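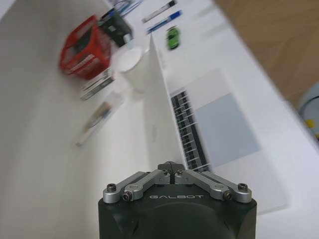 The gripper at a laptop, with pens, a paper cup and a green toy car on the table behind it.

Students teach robot arm to tidy a desk
2022-09-22

The robotics club at MacLeish High School has started its fall project, and this year the job is one most of its members say they avoid at home: clearing off a desk.

The club meets after classes in Room 35, in the old shop wing. Students are programming a robot arm to pick up small items from a tabletop and put them where they belong without bumping into a laptop. Pens go in a holder, toy cars go in a tray, and paper cups are supposed to stay upright the whole way.

"The cup is the hard one," said Finlay Tosh, a junior who is leading the programming group. "If you squeeze too much it folds, and if you don't squeeze enough you're chasing it across the table."

The club works in two teams. One writes the code that moves the arm, and the other sets up the desk and keeps the log. Before each run the desk team rearranges everything, and the programmers are not allowed to look until the arm is ready to go. Every run is written down, including the ones that get stopped early.

Much of September has gone to the approach – how the gripper comes in toward an object and at what angle. Club members found that a path that works well over open table can bring the fingers too close to a laptop lid. The current version of the program closes the gripper before it passes near the computer and opens it again on the other side. Tosh said the extra step slows things down but the team plans to keep it for now.

Students will take the project to the Perkthorpe Student Automation Day in October. Each school there gets a desk it has not seen before and 2 attempts at clearing it. The better attempt counts, with a top score of 100 points. Points come off for dropped items and for any contact with the laptop. MacLeish entered last year in the sorting event and did not place.

The shop wing opened in 1972 and was used for wood and metal classes before the club moved in. Some of the old benches are still there, and students store parts and spare cables in the drawers. The school replaced the lighting over the summer, and the club had to redo its camera settings during the first week of classes as a result.

New members can still join this month, and no programming experience is needed. The desk team in particular has open spots. Students who want to sign up should stop by Room 35 after the last bell or leave their name at the main office. A parent permission form is required for the October trip.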